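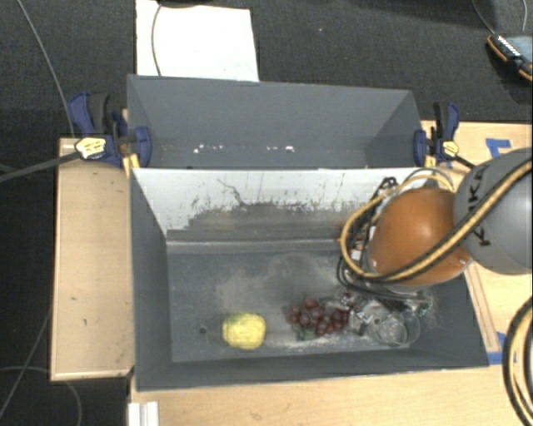 Is a "full need met" promise worth anything for a first-gen transfer?

My daughter is finishing her second year at a community college and wants to transfer to Nisari College. She would be the first in our family to get a bachelor's. Their website says they meet full need for first-generation and low-income students, and there's a Savgate Scholars program with mentoring and a summer start. It all sounds great, and that is what bothers me. I've read enough of these pages by now to notice that they talk a lot about "access" and very little about who pays for what.

The net price calculator gave us one number. Then on the phone the aid office told me the calculator "is designed with first-year students in mind." So what is it telling me? She also has 62 credits and I can't get a straight answer on how many will count. If they take 43 of them she's there an extra semester at least, and I don't see how "full need" helps if it runs out after four semesters.

Has anyone been through this as a transfer, there or somewhere similar? I'm not looking for a pep talk.

Posted by kemadov_parent

tidewrack

I work in transfer advising at a different school, so take this as general. "Meets full need" means they meet need as they calculate it. Your idea of need and theirs can be far apart, especially if you have home equity or a parent who lives elsewhere. Read the line under the promise. At plenty of schools it covers students admitted as first-years and transfers get "considered for" aid, which commits them to nothing.

What I would ask for, by email so you have the replies:

Does the full need policy apply to transfer students, yes or no?
How many semesters of grant aid does a transfer get, and does it change if credits are denied?
Is there a loan or a work-study job inside the package?
Do outside scholarships reduce the grant or the loan first?
Can she get a written credit evaluation before the deposit is due?

If they can't answer the last one before the deposit deadline, ask for an extension. Some schools will give one if asked and won't mention it otherwise. On the credits, have her send the syllabus for every course she's worried about. Course titles alone get a lot of things turned down or dumped into "general elective," where they count toward the total and do nothing for the major.

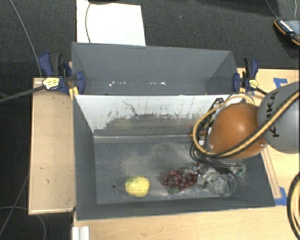
Page last changed: December, 4:12 pm

ledgerline_2

My son went through Savgate, as a first-year though. The mentoring was fine. He met with someone a few times in the fall and then it was mostly emails. The money was real, I'll give them that – but the package in year two had a $237 fee that had been waived in year one, and we found out from the bill. Small amount, same pattern as everything else. Ask which parts renew.

I'd also look hard at the summer start. It was free for him, but he couldn't work those weeks and the aid form still expected him to put in summer earnings. We appealed that and got some of it back.

As for whether the program "works," they like to show how many they admit. I asked how many finish and was sent a brochure.

quietquad

just apply, they can only say no!! lots of schools want first gen students right now. my cousin got the Ó Súilleabháin award and pays nothing

kemadov_parent

Thank you, tidewrack, I sent your list to the aid office nearly word for word. They answered three of the five. The full need policy does cover transfers, "subject to available funding," so I've asked what happens when the funding isn't available. No reply yet on that or on the credit evaluation.

quietquad, I looked up that award. It goes to 12 students a year and you have to enter as a first-year. Glad it worked out for your cousin.

She's applying to the state school too. Their page makes fewer promises, but the credit table is posted where anyone can read it and I could check her courses against it in one evening.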